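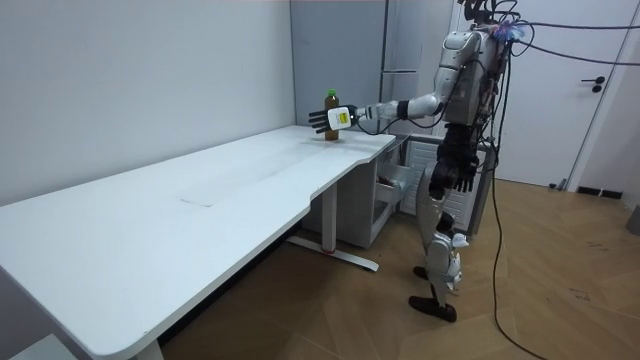

Section 4: Setting Up a Polling Place in Graver

This section covers the work a site lead does in Graver before voters arrive, from opening the site record to printing the zero report. It assumes your county office has already loaded the voter roll and ballot styles for the election. If the roll is missing, stop and call the office. You cannot load a roll from a polling place.

Set-up can be done the evening before or in the morning. If you start in the morning, be signed in 90 minutes before the doors open.

4.1 What you need

Your site lead login and the six-character site code from your assignment letter
The check-in tablets assigned to your site, charged
The receipt printer and a full roll of paper
The sealed envelope marked SITE KEY
The paper backup roll for your precincts

Do not open the SITE KEY envelope until step 6 of the next procedure. Two poll workers from different parties must be present when it is opened.

4.2 Opening the site record

1. Turn on the tablet marked LEAD. Wait for the Graver sign-in screen.
2. Enter your user name and password. Passwords are case sensitive.
3. Tap Sites, then tap Open Site.
4. Type the site code. The name and address of the polling place appear on the next screen.
5. Check the name and address against your assignment letter. If they match, tap Confirm. If they do not, tap Back and type the code again.
6. Open the SITE KEY envelope with both poll workers present. Type the key into the box and tap Unlock.
7. Have each poll worker enter their own initials. Do not enter initials for someone else.
8. Write the seal number from the envelope in the site log and keep the envelope.

The status bar at the top of the screen changes from gray to green when the site record is open.

Note: If three wrong keys are entered in a row, the site locks. Only the county office can unlock it. Have your site code ready when you call.

4.3 Connecting the check-in tablets

Each tablet must be paired with the LEAD tablet. Pair them one at a time.

1. On the LEAD tablet, tap Devices, then Add Device. A pairing code is shown.
2. On the check-in tablet, tap Join Site and enter the code.
3. Wait for the word Paired on both screens.
4. Give the tablet a line name, such as A-L or M-Z. The line name prints on every receipt.
5. Repeat for the other tablets.

The pairing code is good for 90 seconds. If it runs out, tap New Code. Old codes cannot be reused.

Caution: Do not connect a tablet to the building's guest wireless network, even for a short time. Graver tablets talk only to each other and to the county over the supplied hotspot. A tablet that has joined another network will show a red bar and must be taken out of service.

If the hotspot has no signal, you can still open. Tablets share check-ins with each other without it and send them to the county when the signal returns. Write the time the signal was lost in the site log, and the time it came back.

4.4 Checking the voter roll

1. On the LEAD tablet, tap Roll, then Summary.
2. Compare the precinct numbers on the screen with those on the cover of the paper backup roll. Every precinct on the cover must be on the screen.
3. Compare the voter total for each precinct. The cover shows the total as of the print date, so the screen may be higher if late registrations were added. It should not be lower.
4. Tap Test Lookup and search for the training voter, Ladi Ekwueme, in Precinct 311. The record should open with the word TRAINING across the top.
5. Tap Check In. A test receipt prints.
6. Tap Undo Test. The record returns to its earlier state.

Precinct 311 is a training precinct and is on every site's tablets. It is not on the paper roll and is not counted in any report.

Note: Names with accent marks can be found with or without them. Searching for Priedītis and Prieditis gives the same results. If a voter cannot be found by last name, search by date of birth before sending the voter to the provisional table.

4.5 Primary elections only: party selection

Skip this part for a general election or a local election with no party contests.

In a closed primary, Graver shows only the ballot style for the voter's registered party. Voters with no party affiliation are given the nonpartisan ballot, if the county has one. In an open primary, the check-in worker asks the voter which ballot they want and taps it on the screen.

1. Tap Election, then Type.
2. Read the line under Primary Rules. It will say Closed, Open or Party Choice.
3. Under Party Choice, each party decides whether to admit unaffiliated voters. Tap Details to see which parties have done so.
4. Read the wording on the Details screen to your check-in workers. They should use it when a voter asks why a ballot is not offered.

The primary type is set by the county and cannot be changed at the site. If a voter disputes their registered party, do not edit the record. Offer a provisional ballot and fill in form 2, Statement of Affiliation.

Caution: Never say a voter's party out loud at the check-in line. Turn the tablet toward the voter and ask them to confirm what is on the screen.

4.6 Printing the zero report

The zero report shows that no voters have been checked in before opening. It must be printed at every site, including sites that were set up the evening before.

1. Make sure no tablet has an open voter record.
2. On the LEAD tablet, tap Reports, then Zero Report.
3. Tap Print. Two copies print.
4. Check that every line reads 0. The training precinct does not appear.
5. Sign both copies. The two poll workers who were present for the SITE KEY sign as well.
6. Post one copy by the entrance where voters and poll watchers can read it. Put the other in the site log.

If any line is not 0, do not sign and do not open the line. Call the county office and read the report number at the bottom of the page.

4.7 If you are setting up the evening before

Finish all steps through 4.5. Then tap Site, Pause Overnight, and lock the tablets in the supply case. Put a new seal on the case – not the one it came with – and write its number in the site log. In the morning, check the seal, break it, and tap Resume. Print the zero report after you tap Resume.

A paused site keeps its pairings, so the tablets do not have to be added again. If a tablet shows Not Paired after you resume – this can happen if its battery ran out overnight – repeat 4.3 for that tablet only.

Go to Section 5, Checking In Voters.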